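What the Gutcombe Robotics Club Has Been Up To

Well, September got away from me, and so did the deadline for this newsletter (sorry again to the person who lays it out, who was very gracious about the 11 p.m. email). I promised a proper club update last time and then gave you three lines about the bake sale, so this one is long. Get a coffee.

First, the bake sale did fine. We cleared $246, and every bit of it went on cables and fuses, plus one very boring box of screws in a size the hardware store doesn't carry. If you bought the lemon bars, thank you. If you're the person who paid for a whole tray and then left it on the counter, we ate it. We're not sorry!

Now the real news. The club is going to the Stostent student meet in the spring, and we're entering the manipulation challenge. For anyone who has only ever seen us drive little carts around the gym, this is a different kind of thing. The carts are about getting from here to there without hitting a chair. Manipulation is about hands. You have two arms, you have a table full of ordinary stuff, and you have to pick things up and put them where the task card says. Which sounds like something a toddler can do, and it is, and I have never had so much respect for toddlers.

The rules are eight pages long and I've read them more times than I've read some novels I claim to love. The short version is that each team gets 8 minutes per run, the objects are everyday groceries, and you lose points for dropping, crushing or tipping anything. You also lose points if a grown-up touches the robot, so I'll be standing there with my hands in my pockets like somebody's nervous uncle.

We spent the first two weeks on cardboard boxes because boxes are friendly. They have flat sides. They stay where you put them. The students were getting cocky by the end of it (I was too, I'd started telling people at the grocery store), so we moved on to cans, and everybody got humble again in one evening.

A can is a nasty little object if you're a robot. It's round, so if your fingers come in even slightly off center it wants to slide out sideways. It's slick. It's tall for how wide it is, so a bump near the top knocks it over, and a bump near the bottom just scoots it along the table while you chase it. And the labels are shiny, so the camera on the wrist sees a bright stripe where it was expecting an edge. One of our ninth graders said it was like trying to pick up a wet fish with two bricks, and I've been repeating that to parents ever since as if I'd thought of it.

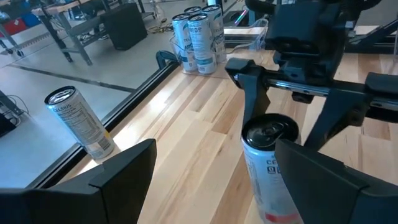 Why don't they just write the program so it knows where the can is, one reader wanted to know after the last issue, since surely the table doesn't move? It's a good question and we get it a lot. The table doesn't move, but everything on it does, and at Stostent the judges set out the objects themselves and we don't see the layout until the clock starts. So a list of memorized positions would be worth exactly nothing. What the students are doing instead is teaching by doing. Somebody guides the arms through the job by hand, the computer saves what the cameras saw and how the arms moved, and then you do it again with the can an inch to the left. And again with the label turned. And again with a second can standing right next to the first one, which is the version that makes people go outside for some air.

They've saved 43 good runs of the can task so far. The goal on the whiteboard says 3,000 by spring, for all the tasks put together, and I'd like it on record that I did not write that number. The students did, in purple, and underlined it. I've been told it's motivational. We'll see how motivational it feels in February!

What counts as a good run has been the argument of the month, by the way. Half the group thinks you should throw out any run where the person guiding the arms hesitated or had to back up and come in again. The other half thinks those are the best ones, because a robot that has never seen a near miss has no idea what to do after one. This went on for most of a session and got pretty heated (for us, meaning somebody drew a chart). They've settled on keeping the wobbly runs but tagging them, so they can train with and without and compare. I was proud of that. I'd have just flipped a coin.

The arms are set up over the same maple-colored table as before, if you've been by the shop. We got a good deal on a set of fingers from Öztürkmen, the small outfit that does parts for school teams, and they print up in a couple of shapes so you can swap between them. The first pair we tried were skinny and pointed and lovely for picking up dice. They were useless on anything with a curve to it. The students want to try gluing strips of rubber shelf liner on the inside faces next, and I've said yes as long as nobody uses the good scissors.

A few things we could use, since people keep kindly asking:

Cans, jars and bottles in odd sizes. Full ones, please. An empty can weighs nothing and behaves like a completely different animal, and we have plenty of empties. We'll give the full ones back if you want them, though I can't promise they'll be dent-free.

Clear plastic bins, any size. Part of the challenge is taking things out of a container and putting them back in, and see-through plastic is its own special headache for cameras.

A label maker. Ours died in the middle of the word "left," and there's now a drawer that just says LE.

Patient people with an hour to spare. Guiding the arms is slow, repetitive work and it's better with fresh hands. You don't need to know anything about computers. Knitters are weirdly good at it! So are people who play the organ, if we have any more of those in town.

Drop-in hours are 4 to 6 p.m. at the shop, same door as always, the one that sticks. Push near the bottom. Younger brothers and sisters are welcome if they can keep their fingers behind the tape while the arms are moving, and there's a table of cart parts for them to take apart and, on a good day, put back together.

We're also hoping to do a practice swap with the Prutuncombe team before the holidays. They've been to Stostent before and we haven't, and they've offered to set out a table for us the way the judges do, with no hints. In return we're setting one out for them. Our students have been plotting the meanest possible arrangement of groceries for days now and I've heard the phrase "put the jar behind the other jar" said with real menace. I'll report back on how that goes, assuming we're still on speaking terms with Prutuncombe afterward.

Until then, save me your full cans, and if you know anything about getting purple marker off a whiteboard that turned out to be a wall, please write.

Also in this issue
Cart Night at the Gym: Results and a Missing Wheel
Bake Sale Thank-Yous (and the Lemon Bar Recipe)
What to Bring to Your First Session
Ride Sharing for the Stostent Meet
From the Last Issue: Why We Quit Using Hot Glue

Contact the club | Copyright Gutcombe Robotics Club | Back to top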